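Luva Home Forum > Small Rooms > Tables and desks

Protecting a wooden table: white board or oil?

Last updated: October
Print this page | E-mail this thread

themba_d wrote:
Good evening to all. English is my third language, so please be patient with me. I bought a second-hand table from a neighbor, light wood, very nice color like honey. My daughters do homework on it and already there are two rings from cups. My wife wants to lay a board over the top. I would prefer to oil it and leave the wood open. Which one is better for a family of four?

ntombiz replied:
Board. I had an oiled table for 13 years and I was always running with a cloth. With a board you wipe it and go to sleep.

jhun.mac replied:
I must disagree with Ntombi. Under a board the wood keeps its old color and the border becomes darker from the sun. When I lifted mine after 17 months, there was a clear rectangle. You can sand it, but it is a long job. Oil it three times with thin coats, and let each coat dry until the next day.

themba_d wrote:
Thank you both. Jhun, is the rectangle also there if the table is far from the window?

jhun.mac replied:
Less, but yes. Mine was in the corridor.

unathi_n replied:
We use a big white board, a little smaller than the table, so some of the wood still shows. I like it this way because the table does not look like an office.

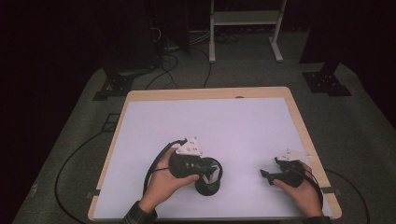 Our table with the board on, wood border left and right.

I put thin felt dots under the board so it does not scratch. Once in a month I lift it and wipe below. Crumbs go there, I don't know how.

ntombiz replied:
This is what I mean. Unathi, how did you cut it so straight?

unathi_n replied:
I did not cut it. The shop did it when I gave them the measures. Take the measures twice, and check the corners too, my table is not a true square at one side.

jhun.mac replied:
It looks clean, I admit. But white is too bright for me under a lamp. My eyes are tired after one page of reading.

themba_d wrote:
I showed this page to my wife and she says she has won. I asked for one year of oil first, and she gave me until the next cup ring. So I will oil it this week and also ask the price of a board.

Comments (3)

Dumisani M.: Please test the oil on the bottom side first. On my shelf it became orange.

Camacho416: Cork mats for the cups are cheaper than both.

ntombiz: Children do not use mats, Camacho.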